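October 2018

Slept badly, so of course I decided the bathroom had to be sorted out before lunch. I have 3 more chapters to read for Danica and I'd rather do anything else — including scrub a sink counter.
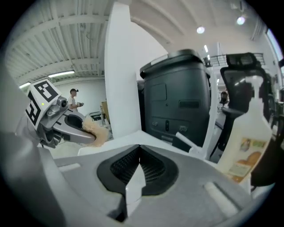
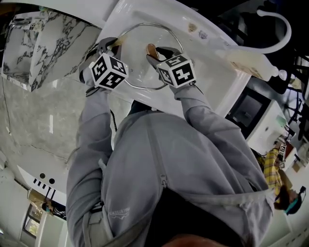

The stain on the counter is my project now. I tried baking soda first, then the lemon stuff Noémi swears by, and I'm going back in tomorrow with a toothbrush. Called her afterward and we talked forever about the Amrani trip in March (she wants the train, I want to drive, we'll see who wins!). Read up to page 182, then gave up and made soup. Need more dish soap and a new bath mat.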